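Stetville Robotics Club forum > Course projects > Two-arm cube sort, sim stage

jgodoy
Sim stage for the September project is up on the club server. Task is unchanged: sort the cubes by color, both arms used, no collisions. Policy is trained on 1363 teleop episodes from the Akari set. Success over the last 41 evaluation runs is poor and I would like opinions before we retrain. Most failures are at the grasp – the far arm arrives slightly high and closes on the top edge.
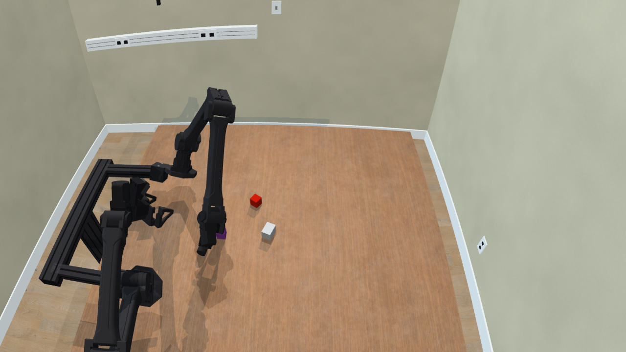
Reset randomization is the part I trust least. Spawn positions are drawn from a rectangle in table coordinates, and I suspect the rectangle was copied from the old single-arm config. Look at where the red, white and purple cubes are: all near the middle-left, with most of the surface to the right never sampled. Yaw is randomized, height is not. Should I widen the region or fix the grasp first?

ukix
Fix the grasp. Widening the spawn region adds reach failures on top and you won't be able to separate the two.

d_peixoto
Disagree. If the region is narrow, the policy can memorize a few approach paths and the grasp error may come from that. Widen by 3 cm per side, run the same seeds, compare.

ukix
Same seeds with a different region do not give the same layouts. You know this.

d_peixoto
Same seeds for yaw. Position gets scaled. It is good enough for a comparison.

siqueira
Has anyone checked the lighting? The arm shadows fall across the wood right next to the purple cube. If the policy camera has that angle, a dark cube beside a dark gripper is the hard case. Log success per color before changing anything.

jgodoy
Per color is a fair point, we only log total. I'll add it tonight. Lighting is fixed in all episodes, so it should not matter for sim results. It will matter on the real table.

ukix
It matters now if purple is the one failing.

d_peixoto
Daiane here, for the new members who asked: config is in the task folder, line 4 sets the region. Please do not edit it on the shared branch. Make a copy.

jgodoy
Per-color logging is in. Jussara Godoy on the sign-up sheet if you want a GPU slot. Next batch starts at 7 pm – region unchanged for this one.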